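How to Plan and Budget for Hand-Held Gripper Equipment

Departments that intend to collect manipulation data with hand-held grippers should complete a short planning exercise before any purchase request is submitted. The steps set out in this guide apply to first purchases and to replacements alike.

Step 1. Define the tasks

List the objects that operators will handle and the places where they will work. State the widest and narrowest item the fingers must hold. A supplier cannot confirm that a gripper is suitable without this information.

Step 2. Decide on the number of units

Request one unit per operator on shift, plus a spare for each site. The Jotano project began with 2 grippers and no spare, and lost 18 working days when a linkage had to be returned for repair.

Step 3. Separate the cost lines

Enter the gripper, replacement fingers, storage media, charging equipment and shipping as separate lines. Software licenses belong under recurring costs - even where the first year is included in the price. Quotations from Frimpong and Pokska should be compared on the same lines, and any item missing from a quotation should be requested in writing.

Step 4. Set an allowance for props

Props are often left out of the budget altogether. The standard allowance is $265 per site and covers household items, containers and trays.

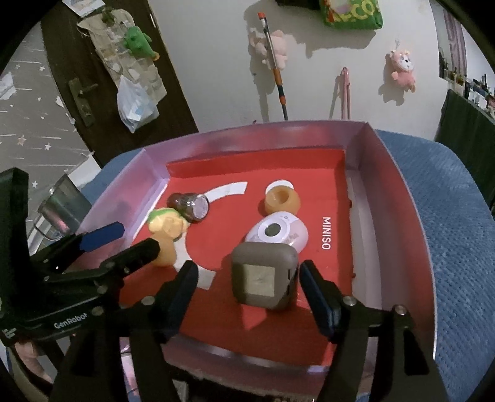
Prop purchases should be planned for variety in shape and surface, and inexpensive goods are acceptable. A shallow cardboard tray holding a can on its side, a duck-shaped toy and a translucent round container with a lid gives an operator quite different items to grasp in a small area. A rounded square object between two parallel fingers is a useful reference when the jaw opening is checked against the list from Step 1. Retain all receipts, including those for small items.

Step 5. Submit the request

Send the completed form to Isabelle Friesen, Equipment Planning, by Sat 30 March. Requests received after that date will be held for the August review. Units for the Flirkivo site must be listed on a separate form, with the delivery address and the name of the person who will sign for them.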